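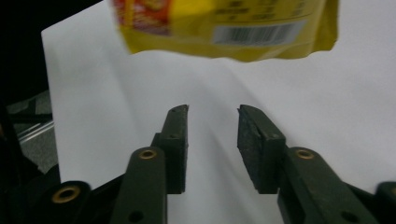 **Zillasbridge Community Pantry | Stockroom Team**

## Shelving and hanging crisp and snack bags

Use this method for all single snack bags. Multipacks are covered on the Filtlow rack page.

1. Wipe the sorting surface and lay out the bags barcode side up.
2. Scan the barcode. If the film has creased across the bars, pull it flat with two fingers and scan again.
3. Check both end seals. Press the bag lightly; reject any that loses air.
4. Sort by fixing: punched bags go on hooks, unpunched bags go in trays.

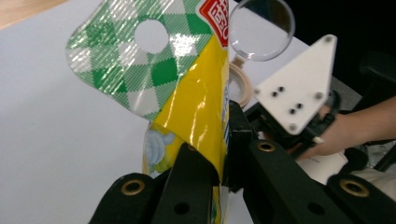
Leonie Lüthi asks that bags with a torn hang hole go in the trays too, as taped holes give way on the hooks.

5. Load hooks from the back, shortest date at the front. Leave 30 mm free at the tip.
6. Stand tray bags upright in a single layer. Do not fold the top over.
7. Enter the total on sheet 184 and initial it.

Crumpled film is not a fault. Reject a bag only for a failed seal, a hole in the body or an unreadable date.

Hooks are checked on Sunday before opening.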